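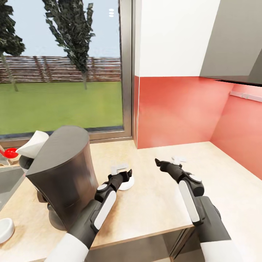
Descaling – vinegar or the proper stuff??

gumleaf_bri
Moved into a rental near Custska in August and the water up here is hard as. Kettle had a crust in it within a fortnight and now the coffee maker's gone slow, takes forever to get through a pot and spits at the end. Always used white vinegar at the old place, cheap as chips. Mate reckons it wrecks the seals. Anyone know for sure? Don't want to fork out for sachets every month if I dont have to.

tank_water_only
Vinegar. Half and half with water, run it through, leave it sit 20 min halfway, then three rinses. Been doing it for years on the same machine.

oldmate_perc
Disagree. Citric acid every time. Doesn't stink the house out and you can buy it by the kilo. I do 200 g bags, one tablespoon to a litre. Vinegar smell hangs round in the plastic for days and the first few cups taste like a salad.

tank_water_only
Only if you can't be bothered rinsing.

oldmate_perc
Rinsed mine five times. Salad.

kettleandco
What does the manual say? Some of them void the warranty if you use anything but their own descaler. My Wike one does, page of fine print on it. Rang them and they wouldn't budge.

gumleaf_bri
No manual, bought it second hand. Warranty long gone lol

fitzroy_drip
How hard is the water, do you know? Council usually puts a figure up on the website. Ours came back at 232 mg/L which is well into the hard range. At that level I descale every five weeks and keep a filter jug going as well. Jug made the bigger difference imo.

gumleaf_bri
Will look it up. Jug's a good shout. Any particular one?

fitzroy_drip
Got the Fovunis, nothing flash. Cartridges are the killer, price those before you buy the jug.
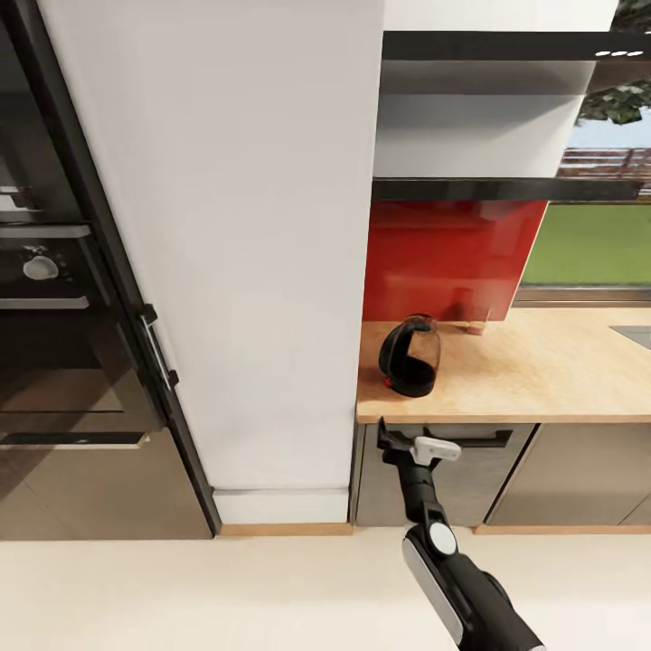 Page 2

pebblecrete
Jumping in from the first page. Careful where you drip any of this. Vinegar or citric will etch marble and limestone benchtops, had a ring in mine that needed a stone bloke to polish out. Timber benches, wipe it up straight away and re-oil if it goes dull. Put a tea towel under the machine.

oldmate_perc
Good point. Same with the cheap grout.

tank_water_only
Never had a drop go anywhere.

kettleandco
And dont mix either of them with bleach to "freshen up" after. Saw someone suggest that in another thread. Gives off chlorine gas, seriously bad.

gumleaf_bri
OK update. Council says 1466 for something but I think that's conductivity not hardness?? Table is a mess.

fitzroy_drip
Yeah that'll be conductivity. You want the line that says total hardness as CaCO3.

gumleaf_bri
Found it, 200. So hard but not as bad as yours. Gone with citric, got a bag from Rirnusico on the way home. First run's going through now – bits of white stuff coming out in the jug already, gross.

oldmate_perc
Thats the scale. Do a second run if the bits keep coming, then two jugs of plain water.

tank_water_only
Vinegar would've done the same for a dollar.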